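Review: Cledard Relief Tracking Kit, Second Edition
Reviewed by Mackenzie Boychuk

The Cledard Relief Tracking Kit is intended for small and mid-sized aid organizations that must account for food, medicine and household goods delivered in areas where armed groups are present. It consists of a field manual, a set of numbered waybills, a monitoring workbook and a licence for five users of the Cledard reporting software. This review considers the second edition, which replaces a version that many agencies found too slow for use at checkpoints and river landings.

Our office tested the kit over 11 weeks with the Burnmont distribution program, which serves displaced families in two districts divided by a front line. During that period staff recorded 1503 household deliveries. Burnmont had previously relied on paper lists compiled by local partners and checked at the Plevville warehouse once a month.

The waybills are the strongest part of the kit. Each consignment carries one number from the warehouse to the final distribution point, and any change of vehicle, driver or storage site must be entered against it. Losses are recorded under separate headings for theft, taxation, damage and forced diversion. The distinction matters to donors. A convoy that surrenders part of its cargo to a local commander presents a different problem from one that is robbed, and the first edition placed both under a single line marked "shortfall."

The monitoring workbook is less satisfactory. It asks field staff to rate the influence of armed actors at every site on a scale of one to 12, but the manual gives guidance for only a few of these values. Two monitors visiting the same village returned very different scores. The section on informal payments is also cautious to the point of being unclear. Staff who are asked for a fee by a county official need to know whether to pay, refuse or telephone a supervisor, and the workbook refers them to "applicable policy."

The software performed well on older laptops and stored entries without a connection. Synchronization was reliable once staff returned to town. Reports can be exported by district or by consignment, although they cannot be sorted by implementing partner. The competing Tokgöz system offers that function and is easier to search, but its forms are longer and it requires a constant signal, a serious limitation outside the main towns.

Security of information deserves particular attention. Beneficiary lists have been used in past conflicts to identify families by origin or loyalty. Cledard encrypts names by default and permits a coordinator to remove them from a device remotely. We would have welcomed the same care for the printed waybills, which show the destination village in full.

The kit is recommended for organizations with an established monitoring team and a clear policy on payments to authorities. Agencies without such a policy should write one before making a purchase. 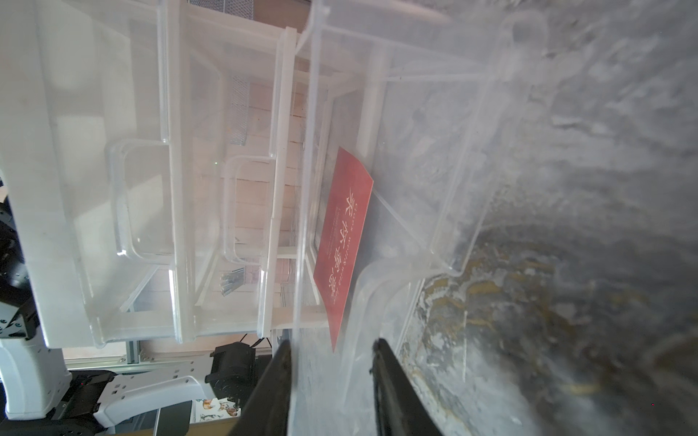 Labeling is the one matter on which the manual says almost nothing. Goods donated from several countries arrive with markings that local staff may be unable to read, and an unread marking often ends in a blank field on the waybill. A red card with white Chinese characters, leaning against the inside of a clear plastic bin, is easy to notice and of little help to a clerk who does not read Chinese. The next edition should include a translation sheet and a field for copying the original marking.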